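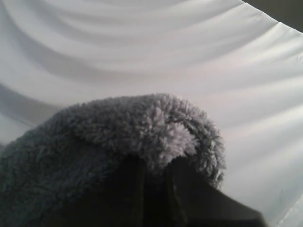
Gray towel, the linen page

Posted 29 Nov 2022 in Linens > Towels > Gray

Quick one. Two pictures and a pile of notes, I've been meaning to get the gray towels up here since August and it's now or it's next year. The white ones have their own page, the blue ones too. Gray is the one people write in about. So, gray.

If you're new: we look after the linen for short stay apartments in Firkton, mostly the Lunde building, a couple of floors of it. Sheets, bath mats, kitchen cloths, towels. This page is for the people who do the changeovers, and for the owners who keep asking what they should buy. Also for anyone who just likes towels, apparently there's a few of you.

Notes by room are further down. Skip to them if you're in a rush.

Close up first

Fluffy. Look at the pile on it, all those little curly tufts, and how much the color moves depending on where the light gets to it. Bluish gray in the dark parts, nearly silver on one tuft. Same cloth! This is why I can't answer "is it light gray or dark gray" by email. Medium. Call it medium.

White cloth behind, which helps. Put gray on a gray counter and you get mud.

A word on fluff while we're here. Long pile grabs everything, crumbs, hair, glitter (who brings glitter on vacation, a lot of people). Shake before it goes in the bag. Outside or over the tub. Not over the made bed, I have seen it done and I have re-made that bed.

Second one, from farther back

On the white table, bunched up. Rolled edge along the top, a flap in the middle that curls over on itself, lumps either side. Nothing folded about it. Metal dish in front, the corner of the towel comes close to the rim. I like this one better to be honest, you get the thickness of the thing and you can see how it sits when it's just put down in a heap. Soft looking. Goes a bit blue against the white, same as in the close up. 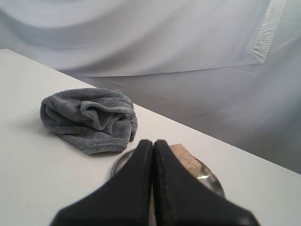 What we keep where

502: gray only. Bath and hand. The owner had it painted a sort of putty color and white towels looked wrong in there, cold. 10 grays on the shelf in the hall closet, top shelf, because the bottom one is where the vacuum lives. If you find less than that, leave a note in the book. Don't borrow from next door and forget, that's how we ended up with the great August shortage.

507: gray in the kitchen and white in the bathroom. Kitchen grays have a loop of thread on the corner, the bathroom ones don't. Please please don't mix. A towel that has done a frying pan should not then do a face.

Everything else on that floor is white for now. Two more owners have asked about switching. We'll see after the holidays.

Washing

Warm, not hot. Half the soap you think. No softener, ever, it coats the pile and then the towel just pushes water round the counter. I know it smells nice. No.

Grays go with grays. A new one goes alone the first time, the lint is unbelievable, I pulled a thing the size of a hamster out of the filter at the Pestitz laundry and they still bring it up.

Speaking of. Pestitz is still the one on the corner by the bus turnaround, still takes the blue bags, still closes for lunch. Bags in before noon come back the same day. Bags in after lunch come back when they come back. Big machines at the far end are the ones to ask for, the small ones twist long towels into rope.

Drying: low, and take them out while there's a little damp left in the edges. Hang over the rail for the last bit. Overdone towels go crunchy and no amount of shaking brings them back, you have to wash again, and then it's two loads for one.

Stains

Makeup is the main one. Then sunscreen, which goes orange on white and a kind of rust on gray. Then hair dye, which is the end of the towel, put it in the rag bag and write it down.

For makeup we use the Nastier bar, the green one. Wet the spot, rub the bar on, leave it while you do the bathroom, rinse cold. Works on gray nine times out of ten I'd guess. Don't leave it on overnight, it left a pale ring on a hand towel in 507 and that was a fairly new towel. The Nastier spray is not the same stuff, its stronger, keep it for the grout.

Coffee comes out in the normal wash. Red wine mostly does. Candle wax: freezer, then pick.

Folding, since someone will ask

Thirds the long way, then in half, then in half again. Fold edge facing out on the shelf. Thick ones don't want to stay in half, press down with your forearm and count to 2, they give up.

On the bed we don't do swans. We did swans. It took forever and guests moved them to the floor. Flat stack, bath on the bottom, hand on top, washcloth on top of that at an angle if you're feeling fancy.

What the owners ask

How long do they last? Depends on the guests. The first lot in 502 went a good while before the hems started to go. Once the hem goes they're kitchen, once the kitchen's done with them they're rags.

Can you just buy the cheap ones? You can. Thin, and they shed for months. Buy fewer and better.

Do guests mind gray? One complaint so far, said it felt like a gym. Plenty of people saying they like it. Gray hides mascara, that's really the whole argument.

Where from? The linen counter upstairs at the Firkton market hall, ask for the heavy gray, not the charcoal. Charcoal shows every speck of lint and we are not doing that again. They'll order if they're out, takes a while, so ask before you need them.

Still to come on this page

Bath mats, when I get a dry afternoon. The stripey kitchen cloths. And a proper side by side of a new gray and an old one, I keep putting both in the wash before I remember. If you've got a gray from the first lot hanging about in your car or your bag, could you drop it in the Lunde lobby cupboard, bottom shelf, with a bit of paper on it so it dosen't get taken for laundry.

Filed under: towels, gray, Lunde building, laundry notes

More in Linens
White towels, all sizes
Blue towels (the pool ones)
Which blanket goes where, winter list
Sheets: fitted corners that don't fit
Pestitz laundry, bag tags and what they mean
Rag bag rules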